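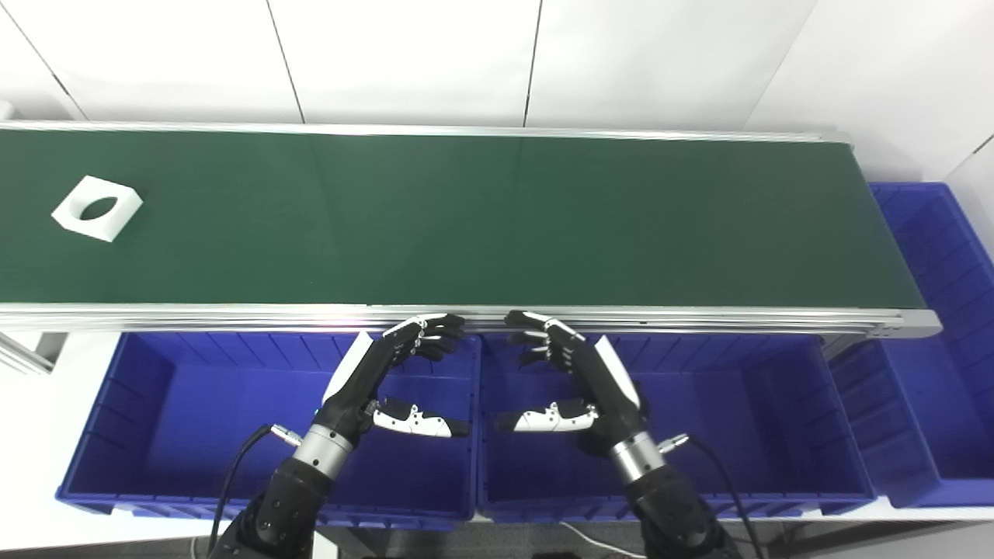

Sorting line with green belt and blue bins, Trorier

Trorier is searching for 2 persons for the sorting line. You take the parts from the belt, look if they have damage and put them in the correct bin. Experience is not necessary, we teach you in the first days. You must be able to stand for long time and to lift boxes. Work starts in March. Please write a short letter to Annunziata Valentini and tell which hours are possible for you.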